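Mameck two-finger gripper, wrist-mounted kit – review after five months on our packing line

Rating: 4 out of 5
Used for: sorting and packing small electronics accessories

I work in a returns and repacking shop in Trencombe. We receive chargers, cables and plug adapters which customers sent back, we check them, and we put the good ones in new boxes. Since October one of our benches has a robot arm with the Mameck gripper. I am not an engineer. I am the person who stands beside it most of the day, so my review is from this side.

The good things first. The grip is gentle. Before, we tried a suction tool from Sayegh and it left round marks on shiny plastic, which our customer did not accept. With the Mameck I have not seen such marks. Changing the finger pads takes me 25 minutes, and the manual is written so that I could follow it without calling anybody.

Setup was slower. Touran Ansari from our maintenance needed two full shifts to get the cables in order, and the cable clips that come with the kit are too weak. Please buy better ones together with it. The software, Jistach, is clear on the main page, but the error messages are short and do not say which sensor is the problem. I keep my own list of them in a notebook.

Now about the work, because I think many people read reviews for this reason. We were five persons at the benches and we are still five, but we do other things. Earlier I picked up every adapter myself, and in the evening my thumb was hurting. Now the arm does the picking and I do the checking of what it could not decide. On a normal shift it passes me 48 pieces, and these are the difficult ones – cracked edges, missing labels, wrong type. My hands are better. My eyes are more tired, and I talk less with the others, as we do not sit in a row anymore.

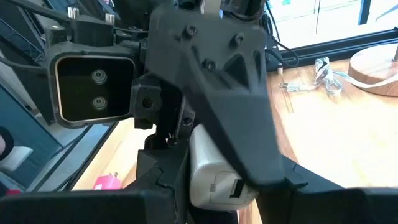
White USB adapter in the gripper; the pink plug adapter and a bundled cable are on the table.

My colleague Kerttu Kettunen does not like the new pace. The arm never slows down before lunch, and a person does. We asked the shift leader for a pause button that everyone may press, and we got it after three weeks. If you buy this kit for your workplace, I would ask for this on the first day.

Weak points: cables tangle, and it will still pick a cord by the wrong end more often than I want. Loose cords we now fold by hand before they go on the table. The screws on the bracket I check each morning, I found one a little loose in the second month. The spare pads come in packs of 100, too many for a small shop like ours.

I would choose it again for hard objects with flat sides. For cords, wait for another model or keep a person for it.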